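How to Oil a Maple Cutting Board

Posted 2018-07-01

A maple board that sees daily use dries out faster than most people expect. The wood goes pale and chalky, and the surface starts to feel rough after washing. Oiling takes a few minutes of work and an overnight wait.

What you need

Food-grade mineral oil
A clean cotton rag, plus a second one for wiping off
220-grit sandpaper
Dish soap and a stiff brush

Do not use olive oil or other cooking oils. They turn rancid in the wood and the smell is hard to get out.

Clean and dry the board

Scrub both faces with warm water and a little dish soap. Rinse quickly and never leave the board soaking in the sink. Towel it off, stand it on edge, and leave it overnight. Oil will not soak in properly if there is still water in the wood.

If the surface feels fuzzy, sand lightly by hand once it is dry. Go with the grain and keep the pressure even. Brush off the dust, then wipe with a barely damp cloth and let it dry again.
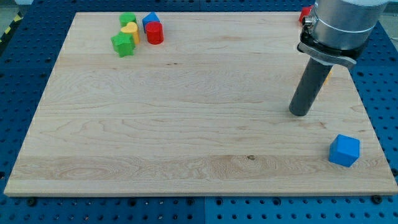

Pour a small pool of oil in the middle and spread it with the rag, working along the grain. Do the edges and the end grain too — the ends drink up more oil than the faces. Turn the board over and repeat. Let it sit for 4 hours, then wipe off whatever is left on the surface.

A new board needs 2 coats before it goes into use. Leave 8 hours between them. An older board that has been looked after usually needs one.

How often

Sprinkle a few drops of water on the board. If they bead up, leave it alone. If they sink in and leave a dark spot, it is time to oil. I do the one in my kitchen in April, when the heating goes off, and again whenever it fails the water test.

Hang used rags flat outdoors to dry if your oil is a blend. Plain mineral oil rags can go in the wash.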